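Cambio de dedos y puesta a punto de la celda de dos brazos

17 de abril de 2024

En diciembre escribí que la celda de Tarnton iba bien y que no pensaba tocarla hasta el verano. Pues la he tocado. El brazo derecho empezó a cerrar la pinza un poco torcida y las piezas redondas se le iban hacia un lado. Lo dejo apuntado con algo de detalle, que la última vez no apunté nada y tuve que volver a empezar.

La celda se llama Ruddock en los papeles y son dos brazos enfrentados, uno a cada lado de una mesa blanca, cada uno con una pinza de dedos paralelos y una cámara en la muñeca.

Primero corté la corriente y desmonté los dedos del brazo derecho. Uno de los tornillos tenía holgura y la rosca estaba comida. Lo cambié por uno nuevo del juego de Gredunholm y de paso cambié también los del otro dedo. Limpié las guías con un paño seco. El manual pide grasa cada 670 horas, pero yo las vi bien y las dejé para la próxima.

Luego el cable de la cámara. Elaine Conceição me había avisado de que a veces se perdía la imagen con la muñeca girada a 90 grados. El conector estaba flojo. Lo apreté y dejé el bucle un poco más largo, para que no tire en los giros.

La parte pesada fue recalibrar. Uso Grulline, que hace una pasada de 43 posiciones por brazo y al final da el error de cada una. La primera pasada del derecho salió mal en nueve posiciones, todas del lado de la pared. Volví a apretar el soporte de la cámara, repetí y salió limpia. El izquierdo no lo desmonté, solo le pasé la calibración.

Para las pruebas uso siempre lo mismo, un plátano y un bol azul. El plátano cede si la pinza aprieta de más y el borde del bol obliga a cerrar con precisión.

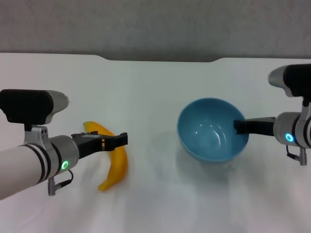
El mismo bol desde una cámara de muñeca:
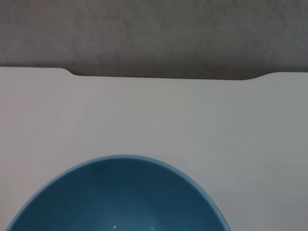 ¿Cada cuánto conviene repetir la calibración si no se desmonta nada?

Yo la repito una vez al mes, y también después de cualquier golpe o de mover la mesa. Si solo se cambian los dedos por otros iguales, me basta con comprobar la apertura y el cierre y hacer una pasada corta.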